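Table Covers: Frequently Asked Questions

Home / Help / Table covers

Last updated December 2020

These are the questions we get most often about measuring, choosing, washing and storing table covers. They apply to everything in the Stadero, Rovine and Hegarty ranges. If your question is about an order you have already placed, go to the Orders page instead.

MEASURING

How do I work out what size cover I need?

Measure the length and width of the table top. Decide how far you want the cloth to hang down, double that figure, and add it to both measurements. Most people like a drop of 6 to 10 inches for everyday use and more for a formal dinner. A table that measures 36 by 60 inches, with an 8-inch drop, needs a cloth of 52 by 76 inches.

For a round table, measure straight across the middle and add twice the drop.

If the table has leaves that you use only a few times a year, measure it with the leaves in and again with them out. One cloth rarely suits both. A cloth cut for the full length will bunch on the floor at the ends when the leaves are out, and someone will step on it.

I have measured in centimeters. Is that a problem?

No. The order form takes both. The longest piece we cut without a join is 240 cm, so anything longer will have a seam across it. We put the seam at one end unless you ask for it in the middle.

How long should a cover for a work table be?

For sewing, crafts, potting or kids' homework, we suggest little or no drop. A hanging edge gets caught on knees and chair arms. Order to the exact size of the top, or an inch over on each side if you plan to use clips. 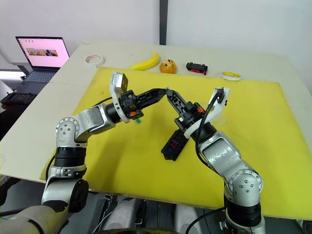
Silvia Oravec

CHOOSING A MATERIAL

What is the difference between oilcloth and coated cotton?

Old-style oilcloth was cotton or linen painted with boiled linseed oil. What is sold under the name today is nearly always cotton or a cotton blend with a layer of vinyl on top. It is stiff, shiny and fully wipeable, and it shows fold lines for a few days after it arrives.

Coated cotton has a thinner acrylic layer. It hangs more like ordinary fabric and has a duller surface. It wipes clean if you are quick, but red wine, turmeric and tomato sauce can get into the weave if they sit for an hour. Our Rovine cloths are coated cotton. Our Stadero cloths are vinyl.

Which one stands up to heat?

Neither of them, really. Vinyl softens under a hot pan and the print can lift onto the base of the pan. Use a trivet. Mugs of coffee and warm plates are fine on both. The Hegarty felt underlay gives some protection to the wood beneath, though it is not a heat pad and should not be used as one.

Do I need an underlay?

It depends on the table. On a painted or laminate top you can do without one. On French polish, shellac or an oiled finish we strongly advise using felt or a cotton pad under any vinyl cloth. Vinyl left in direct contact with some finishes for months at a time can stick to them or leave a cloudy patch. Lift the cover every week or two in any case and let the table air.

An underlay also cuts the noise of plates and stops the cloth from sliding. Cut it an inch smaller than the table top all around so that it doesn't show.

Will a rubber-backed mat damage my table?

It can. Some rubber backings react with varnish and leave yellow or brown marks that have to be sanded out. If you already own a rubber-backed mat and want to keep using it, put a sheet of cotton between the mat and the table.

Do lighter colors show more dirt?

Plain pale colors show crumbs less and spills more. Dark plain colors show dust, lint and every water spot. Small busy prints hide almost everything. Mid tones — mustard, sage, brick — fall between the two, and in a plain cloth they will show grease marks in low sunlight even when the cloth is clean to the touch.

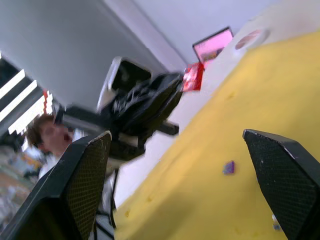 Table with a yellow covering.

CLEANING

How do I clean a wipeable cloth?

Warm water, a drop of dish soap and a soft cloth. Rinse with plain water and dry with a towel. Do not use bleach, scouring powder, melamine sponges or anything with acetone in it. Melamine sponges are the most common cause of dull patches in cloths sent back to us.

How do I get ink off?

Ballpoint on vinyl will often come away with rubbing alcohol on a cotton ball if it is caught the same day. Test a corner first. Press, lift, turn the cotton and press again, so the ink doesn't spread. After a few days the ink moves into the vinyl itself and there is no good way to take it out. Permanent marker behaves the same way and gets there faster. Newsprint and printed receipts can also transfer, so don't leave them lying on a vinyl cloth in a warm room.

What about candle wax?

Let it harden. Put ice cubes in a plastic bag on top of it for ten minutes, then push the wax off with the edge of a wooden spoon or an old plastic card. On plain cotton or linen, follow up with brown paper and a warm iron. Never iron a vinyl cloth.

Can I machine wash coated cotton?

Yes, at 85°F on a gentle cycle with a low spin. Hang it to dry. The coating gets thinner with each wash, so wipe it when you can and save washing for when it needs it. Uncoated cotton and linen can go in with your normal laundry. Expect them to shrink up to 5 percent the first time.

My cloth has sharp creases. How do I get them out?

Spread it on the table in a warm room and leave it for two or three days. If that doesn't do it, use a hair dryer on the low setting, held a foot away, on the back of the cloth, and smooth it with your hand as you go. The creases from shipping are the worst it will ever have.

STORAGE AND WEAR

How should I store covers I am not using?

Roll them, print side out, around a cardboard tube. Folding is fine for cotton and linen if you refold along different lines now and then. Don't store vinyl in an attic or garage. Cold makes it brittle and heat makes the layers stick together.

How long will a cover last?

The vinyl on our Stadero cloths is tested to 4,000 rubs. At home, corners go first, then the spot where the same person sits every day. A cloth used daily in a family kitchen usually looks tired after two to three years. Turning it end for end once a month spreads the wear.

Can I cut it myself?

Yes. Vinyl and coated cotton do not fray and need no hem. Mark the back with a pencil and a straight edge and use long scissors or a rotary cutter. For rounded corners, draw around a dinner plate. Felt underlay cuts with any sharp scissors.

ORDERING

How wide is the cloth on the roll?

Stadero and Rovine are both 53 inches wide. Hegarty felt comes in the same width. Wider tables need two pieces joined, and we match the pattern where there is one.

Can I see a sample first?

Samples are free, up to five at a time. They are small — 4 inches square — so for large prints look at the full photo on the product page as well.

Can I return a cut piece?

Uncut and standard sizes can be returned within 21 days if unused. Pieces cut to your measurements can't be returned unless there is a fault or we cut them wrong. Please check the size before you trim or wash anything.

Is the Salar pattern coming back?

Salar was discontinued in June. We have no plans to reprint it. Offcuts are listed on the Remnants page when we find them.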